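Garment Preparation Operative (Knitwear and Jersey)

Trondgate Textile Services
Location: Nallora site, finishing room
Hours: 37.5 per week, early shift, 6 am to 2 pm
Contract: permanent, after a probation period of 6 months
Reference: 718
Start: June
Reports to: Ingeborg Petersen, Finishing Room Lead

About the post

Trondgate handles returned and end-of-line clothing for retailers. Items reach us in mixed sacks, are sorted by fibre and condition, and leave as folded stock, repair stock or material for recycling. The finishing room deals with everything that can be sold again as clothing. Most of it is cotton jersey: T-shirts, long-sleeved tops, vests, nightwear and children's basics.

We need one full-time operative for the jersey line. The post covers laying out, checking, flattening and folding. It does not include laundering, pressing or sewing, which are done in other parts of the building by other teams.

Duties

Collect sorted sacks from the cage area and record the sack number on the line sheet.

Take out each garment, turn it right side out where needed and lay it front down on the table with the neck away from you.

Check the neckband, shoulder seams, side seams, hem and cuffs for open stitching. Check the body for holes, pulls, stains and pilling.

Read the care label and confirm that the fibre content agrees with the sack. A garment with a missing or unreadable label goes in the query tray and stays out of the count.

Smooth the garment from the centre to the sides. Jersey stretches if dragged, so the cloth should be lifted and set down again wherever a fold will not come out by hand.

Fold to the card size shown on the line sheet. Three card sizes are in use: infant, standard and wide.

Stack with the folded edge to the front. Stacks of standard adult T-shirts are closed at 48 pieces, banded and moved to the outgoing shelf.

Grade each piece A, B or R. A is sound and clean. B has a minor fault that can be described on a ticket in a few words. R goes to repair or recycling, and the repair team makes that decision.

Clear the table between sacks. Fibre contents must not be mixed, and loose tickets from one sack must not be carried over to the next.

Wipe down the table and empty the lint tray at the end of the shift.

Output and quality

The line standard for a trained operative is 110 adult T-shirts per hour, including checking and folding. New starters are not measured against this figure in the first 6 weeks. After that, output is reviewed every month with the room lead. A sample from each operative's closed stacks is opened and graded again by a second person. Repeated differences in grading lead to further training on the fault board and are not treated as a conduct matter.

Speed is less of a difficulty for most starters than grading. Pale marl and heather greys need particular care. The mottled yarn hides small marks, light pilling is easily taken for the normal surface of the cloth, and a crease can look like a stain until the fabric has been opened out. Applicants should expect to spend a good part of their training on these colours.

Working conditions

The work is done standing. Tables can be raised and lowered, and each operative sets the height at the start of the shift. Anti-fatigue mats are provided. A perching stool is available for grading and for completing the line sheet, but folding is done on foot.

The room is lit evenly and kept at a steady temperature. There is some lint in the air when fleece or brushed cotton is being handled, and masks are supplied. Applicants with a known sensitivity to textile dust should mention this on the form so that a suitable line can be discussed.

Sacks are moved on a Kramer flatbed trolley. No sack should be lifted above waist height by one person.

Hands must be clean and free of hand cream during folding. Rings with raised settings and bracelets are not worn at the table, as they catch on knitted fabric. Gloves are optional. Ristex thin-knit gloves are kept in all sizes for those who prefer them.

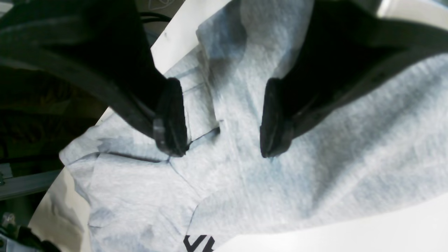
Jersey line: light heather grey garment on a white work surface, with folds still in the cloth.

What we are looking for

Essential:
Good close eyesight, with glasses or lenses if required, and the ability to tell similar shades apart.
Steady, repeatable hand work over a full shift.
Ability to read care labels in English and to write a short, clear fault description.
Reliable attendance at a 6 am start.

Desirable:
Previous work in a laundry, clothing shop, stockroom, charity sorting room or garment factory.
Some knowledge of knitted fabrics, including the difference between single jersey, rib and interlock.
Experience of grading goods against a written standard.

No formal qualifications are needed. Full training is given on the line.

Pay and benefits

Pay is at operative grade 2, rising to grade 3 once the line standard and grading check have both been met. There is a paid break of 20 minutes and an unpaid meal break of 30 minutes. Workwear is provided and washed on site. Staff may buy B-grade stock at a fixed price per piece. Bicycle storage and lockers are by the side entrance.

How to apply

Complete the short application form at Nallora reception or request a copy by post. Quote reference 718. A CV may be attached but is not required.

Shortlisted applicants will be asked to attend a practical session lasting one hour. This consists of a short talk about the room, a grading exercise using marked garments, and a folding exercise using the standard card. The folding exercise is not timed. Please wear flat, closed shoes.

Questions about the duties or the shift pattern should be addressed to Ingeborg Petersen in the finishing room. Questions about pay and contract terms should go to the Trondgate personnel office.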